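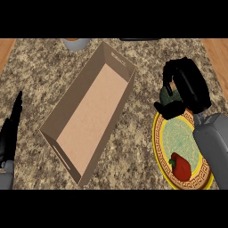 Blog > Small moves > Packing

Nine days until the van comes. Not ready. Not even close to ready, but I have twenty minutes before I need to be somewhere so here is the update a couple of you asked for.

We got the place in Murkodthorpe. Second floor, two bedrooms, a kitchen about half as big as this one and a window seat I have already spent far too much time thinking about. The lease is signed, keys at the end of July. I keep saying "the new place" like it's a vacation rental and then remembering we're going to live there and pay the gas bill.

So, packing. I read all the lists. Start early, start with the things you don't use, label every side of the box. Fine. I started early. I started with the hall closet and lost an entire evening to it – old chargers, a bag of keys that open nothing, three umbrellas that all have the same broken rib. Threw out two of the umbrellas. Kept one. No idea why.

Then books. I thought we had maybe 200. Counted them because the mover's form wants a number of "book cartons" and I had no clue what to put, and it was more than I thought and I stopped counting when I got to the cookbooks. Sold some, gave a big stack to the library sale, still too many. If you're doing books, use small boxes. Everyone says it and I still filled a big one and then couldn't get it off the floor. Had to unpack it again. That was a fun Saturday-type afternoon.

Movers. Got three quotes. Zamton wouldn't give me a price without sending somebody round, and the somebody never came. Chraibi came back the same day by email, clear price, stairs included, so that's who we went with. The third one I won't name but they wanted a deposit by wire transfer and got weird when I asked if I could use a card. No thank you.

Ask about stairs, by the way. And parking. Our street needs a permit for anything bigger than a regular van and it has to be taped to a pole ahead of time, and the city office closes at 4 and I got there at ten past. Went back the next morning. It's on the pole now. I check it every time I walk by in case it's blown off.

Tape. I bought the cheap tape first and it came off the roll in strips, then split, then stuck to itself. Went back for the Stilteck one, the brown kind, and it's fine. Costs more. Just buy it the first time. Same for markers, get two, becuase one will vanish on the first day and turn up in a box you've already closed.

What I've got so far as a system, if you can call it that:

Every box gets a room and a number. The numbers go in a notebook with a line about what's inside. It was going great up to 30 or so and then I got tired and started writing things like "misc desk" and "more kitchen". Future me is going to be annoyed. I'm also keeping one box open for stuff that needs to stay out until the last night, kettle, two mugs, toilet paper, scissors, phone chargers, the screwdriver for the bed. Bed first when we get there. I don't care about anything else, I want the bed up.

Kitchen I'm leaving for the end. We've been trying to eat the freezer down. Last night was peas, half a bag of dumplings and some soup with no label on it. Lentil I think. There's a jar of molasses in the cupboard that moved here with us six years ago and I do not think it has been opened. It isn't coming.

Things I forgot and you might too –

Mail forwarding. Do it online, takes five minutes, there's a small fee.

The dentist, the vet, the bank. All want the new address and all want it in a different way.

Internet. I called late and the first appointment is nearly two weeks after we get in. So the blog will be quiet or I'll be typing with my thumbs.

Meter readings. Take a picture of the meter on the way out. We got charged $176 at the last apartment for somebody else's winter and it took months of phone calls to get it back.

What's left: bathroom, the desk, the plants (how do you even move a tall plant?? someone tell me), the top of the wardrobe, which I haven't looked at since we put things on it. Also the walls. We made roughly 69 holes in them and I have one small tub of filler.

I'm sad about the light in the back room. Afternoons in there are lovely and I didn't use it enough, it was mostly a place for the drying rack. The downstairs neighbor's cat comes up the fire stairs and sits there too. I'll miss the cat more than most of the furniture we're leaving.

Okay, time's up, have to run. Plant advice in the comments please. Next post from the other side, proabbly short.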